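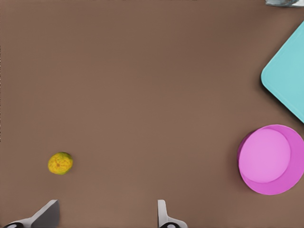 Slide 1: yellow-green fruit, brown table.

Okay, hi everyone! So I'm going to talk about printmaking, linocut mostly, and the 17 plates I carved for my Boltine series (the old harbor, for those who haven't been). Pause, sip of water.

I started last November with one knife and a very dull gouge. Tell the Niskanen ink story here, the short version! I pulled 800 prints and kept far fewer, and most of the bad ones came down to too much ink on the roller. Listen for the hiss when you roll it out. If it smacks, scrape some off.
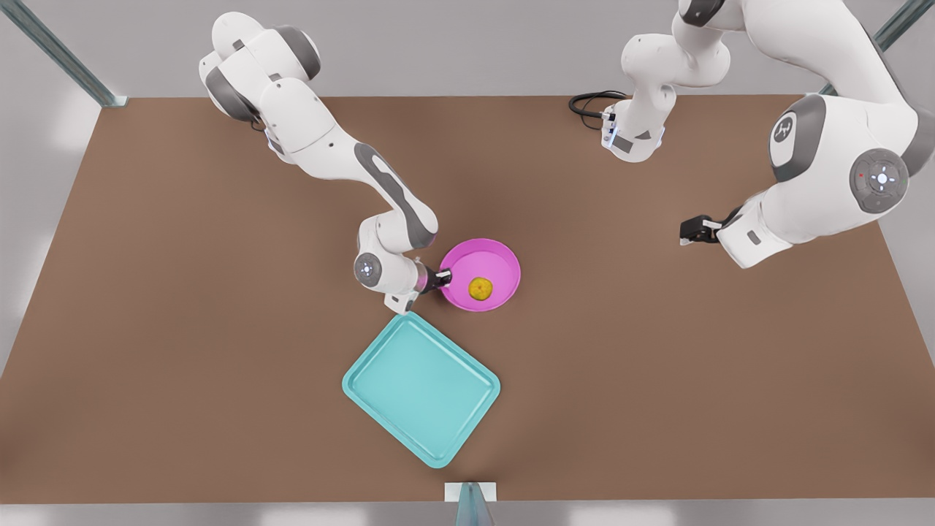
The Testumgate group wrote to ask whether you can skip the press altogether and just use a spoon, and yes, please do, I did my first three plates that way and my wrist forgave me eventually.

Next bit: paper. Hold up the thin sheet, then the thick one, and pass them both around.

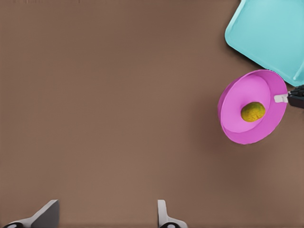

Color is where I get carried away, so watch the clock. My reduction prints go light to dark, and I cut away more of the block between layers. For the harbor at dusk I wanted one loud note and lots of quiet, like that bright pink bowl against all the plain brown. I mixed the pink four times! Then show the Zorkavora proof, and take questions.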